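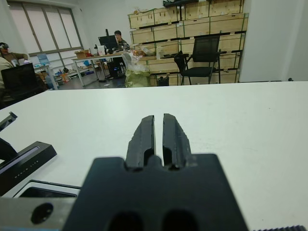 The work room at Nurnard, with the white table up front and the long desk and the window behind it.

Reports > Small grants > Gresel workspace

Gresel workspace refit: second progress report to the Ngata Fund

Last updated: 21 February 2021

Hello again from the Gresel room! When I sent the first report we'd picked a paint color, argued about chairs and not a whole lot else, so I'm very happy to have a real room to tell you about this time. People are in it every working day, stuff is piling up on the desk, and I've already had my first complaint that someone's mug got moved. I'm counting that as a sign of life.

I'll go through it in the order of the work plan, more or less, and then get to the money and the bits I'd like your opinion on.

The tables and the desk

The white table is in and it gets used more than anything else we bought. I was nervous about going with white (you may remember I wanted gray and got outvoted) but it does brighten up that end of the room, and it's easy to find small parts on it, which matters a lot with the kind of fiddly work that goes on here. If you drop a black screw on a white table you see it. If you drop it on our floor, good luck. The floor is dark gray and we've decided to live with that for now.

The long desk further back is white as well, with metal legs. The plan said it would stay a clean shared desk that anyone could sit down at. Well. There's a computer on it, and papers, and little containers, and a cardboard box sitting toward one end, and the tower lives underneath. It works fine as a desk and whoever is at the monitor still has elbow room. But I don't think I can keep calling it a clear desk in these reports, so I've changed the wording in the work plan to "shared computer desk" and I hope that's OK with you.

We had a wobble in one leg at the start – Groveo sent out a new foot for it and I screwed it on myself, so no charge there.

Light and the window

The window is the best thing about this room and it's big. The beige blinds were already here when we moved in, and I'd set aside part of the grant to replace them. I've changed my mind. They're a bit plain but they soften the daylight nicely, and you can read a laptop screen with your back to the glass, which was the whole worry. So the blinds stay and that money is free for something else (see below, I have ideas).

We do still get glare on anything shiny on the table. I've tried the blinds at a few different angles and it helps some, but part of it must be the ceiling lights. I'd like to ask the building people at Nurnard if we can swap the tubes over the table for something softer. I've written to them and I'm waiting.

Storage, or the lack of it

This is the weak spot and I'd rather say so now than have you walk in and notice. The low surface under the window was meant to be for things people need quickly. It has turned into the place where everything goes, water jug included, and the overflow has started creeping down onto the floor nearby. It isn't awful. It's just the usual thing where every item has a good reason to be there and together they're a mess.

I've set up a tidy hour at the end of each month and we've had two so far. The first one went great, everyone came and we filled a whole recycling bin. The second one was me and a roll of labels. I'll keep at it, but I think what we need is a proper closed cabinet with doors, plus a few bins that fit inside it. I measured the wall by the door and there's space for one.

How the white table is holding up

Pretty well for something that gets leaned on, dragged across and tapped with tools all day, but it isn't perfect. There are scuffs, and gray smudges that come back no matter what I use. The smudges don't bother me. A damp cloth gets most of it and I've stopped chasing the rest.

What does bother me is a long, thin, brownish line that curves across the top. I've looked at it from every side and I still can't decide if it's a crack in the surface or a stain. You can see it in the next picture, in front of the little black box. When I run a fingernail over it I think I feel an edge, and then I try again and I'm not so sure. Groveo asked for photos, so I've sent them some and asked whether the warranty covers a new top. If they say no, I'd put a clear mat over that part and move on. It's a work table and it's doing its work. 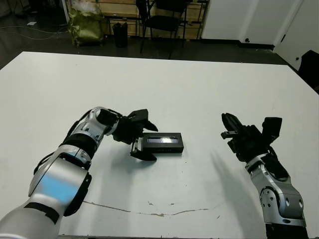

Money so far

We're under budget, which I did not expect to be typing. The furniture came in at the quoted price. Delivery was split into two trips when we'd paid for one, and Groveo absorbed the extra trip without me having to ask twice. Paint was cheap. The chairs cost more than planned, and I'd make the same choice again, seeing how long people sit in them.

With the blinds staying put, we have up to $300 left in that line. I'd like to move it over to storage and put it toward the cabinet. I know the grant letter says changes between lines need your OK, so please take this as the request! The full spreadsheet is in the shared folder, with receipts, and I've marked the lines that changed since last time in yellow.

What's late

The wall shelf over the desk. I had it down for this reporting period and it hasn't happened. The wall there is softer than it looks, and the first anchors I tried just spun around in the hole. I've filled the holes and I have the right anchors now. I'm also going to check that nobody at the monitor will hit their head standing up, which I should have thought of before I ever picked up the drill.

The sign for the door is late too. The printer spelled Gresel with two L's. A new one is on order.

What I've heard from people using the room

I put a sheet of paper by the door and asked for comments. Most were about the temperature, and I can't do much there. Several people like the light. A couple asked for more outlets near the white table so they don't have to step over cords, and I think that's a fair request – I've added it to the list for the electrician. One comment just said "coat hooks" with three underlines, and hooks are now ordered.

Coming up next

- Wall shelf up over the long desk
- Cabinet ordered, if you're OK with moving the blinds money
- Answer from Groveo on the table top, then either a new top or the mat
- Outlets near the white table, and the softer lights if Nurnard agrees
- Everything off the floor under the window, and kept off
- Coat hooks

I expect to have all of that wrapped up by May, apart from the lights, where I'm at the mercy of the building. You're welcome to come by before then. Give me a day's warning and I'll clear you a chair.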